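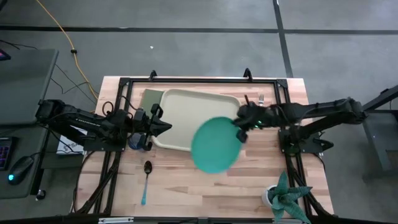

Can it lay the table yet?

02/07/2021

Every few months someone tells me the housework robot is nearly with us. Last time it was my brother-in-law, who had read that a firm called Fumach would be selling one within two years. I have heard "within two years" since I was at school, and I still do my own washing up.

So I have stopped asking whether a machine can do chores and started asking which bit of which chore. Laying a tea tray is a good one. A plate, a cup, a fork, a spoon, a napkin. My niece could do it at four, badly, while talking. Give the same job to two arms bolted either side of a table and you find out how much of it we do without thinking.

Take the plate. Holding one up in a two-finger gripper is fair enough, and I'll give credit for it. But a plate has to be put down flat, and a pair of fingers pinching a round thing that has tipped over to one side has some work to do before it gets there. You and I would let the rim touch first and ease the rest down. We'd feel it land. I would want to see that done 200 times before I let it near my mother's china.

Then the napkin. Folded flat and tucked partly under the edge of the tray, it looks like nothing. Now ask for it to be taken out, shaken and folded again. Cloth is where these things usually come unstuck, and I notice how seldom the firms choose to show it.

I put this to Wanda Rosenthal, who worked at Hellon for a while and is more hopeful than I am. Her view is that I'm judging a toddler for not driving. She says the arms are good enough already and it's the knowing what to do next that is missing, and that this part is getting better quickly. Maybe. She also said that in February, about a different machine, and when I asked how it was getting on she changed the subject.

My other grumble is the space. Two long arms, a metal frame, cables down to the floor. I measured my kitchen worktop after writing the first half of this and the clear part is 124 cm, if I move the kettle. Where does it all go? And who wipes down the robot?

A factory bench is another matter. If you put the same part in the same tray all day long, I can see the sense in it, and I wouldn't miss that job if it were mine. A kitchen never has the same tray twice. Someone leaves a plant on the end of the table, or the post, and the machine has to cope.

Thaddeus Nguyen-Tran left a comment under my last post saying I'd have been against the dishwasher. I wasn't. I paid 595 pounds for ours and it has never once claimed it could lay the table.

I'll look again next year. If anyone has one of these working in a real house, with real crumbs, please write in.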